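FOR IMMEDIATE RELEASE
Thursday, December 5, 2019

Osar Craft Room Opens Its Miniature Window Bench to Everyone

BIMGATE – The Osar craft room is adding a bench for miniature windows to its winter program, and we couldn't be happier about it! Starting this month, anyone who signs up can build a small window from light wooden sticks, fit the panes and take it home.

The idea grew out of a dollhouse weekend in August, when the window table filled up first and stayed full until closing (we ran out of sticks twice).
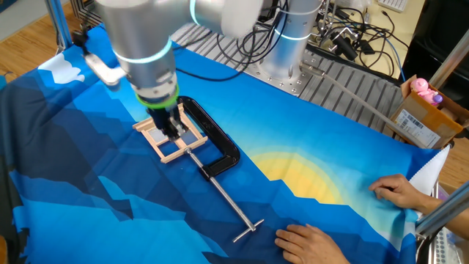
A small wooden frame and a C-clamp on the mountain-print cloth.

"People come in thinking a window is the easy part of a little house," said Myung-ja Cha, who leads the bench. "Then they spend a whole evening getting the corners square, and they love it."

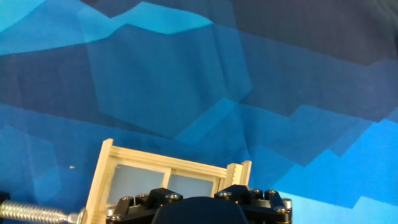 Page last changed: Thu 4:30 p.m.

Pale, frosted-looking panes sit between the thin strips of wood and soften whatever is behind them, and against a bright blue cloth they look wonderful. Beginners start with one plain frame. Those who have built before can try dividers, sills and shutters, or bring the measurements of a house they are already working on.

Each session has room for 30 people, and four of the places are held for families with younger children. Sticks, pane material and glue are included, and clamps are there to borrow. 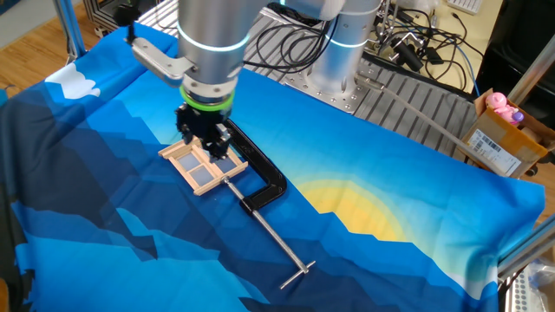
Mogens Bjarnason will also be on hand to help with repairs to older dollhouses, so please bring the one from the attic, missing shutters and all. Finished windows can be left with us for the spring display in the Csizmadia hallway.

Sign up at the front desk or by phone, extension 123. Press contact: Şükran Özkan, Osar craft room.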